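**Kulent budget module: progress note for September**

To: Rasa Jõgi, finance systems
From: the Kulent project desk, Zunuvau

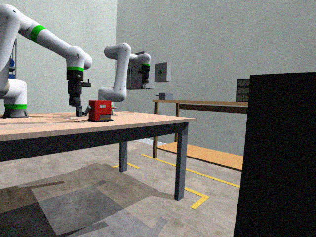
The short version is that the ledger import works and the virement screen nearly does. We have now moved 568 cost centres out of the old system. Of these, 11 had no budget holder, and one had been charging stationery to a car park that closed years ago. It has been very well supplied with envelopes.

**Done**

- Opening balances for Vallejo and Andden agree with the old ledger to the penny, on the third try.
- Budget holders can see committed spend next to actual spend. Several have asked for the old view back.
- Year-end accruals now reverse themselves. They used to wait for somebody to remember.

**Not done**

Virements over the approval limit still go to the wrong inbox. The fix is written and will go into the next test run. The grants report takes 50 seconds to open, long enough to rethink the grant.

**Money**

We have used 180 of the support hours you agreed. Training at Andden will need a few more than planned, as the first session was spent resetting passwords.

**From you, please**

A decision on whether closed cost centres stay visible to auditors, and a name for each of the 11 orphans. We'd rather not draw lots again.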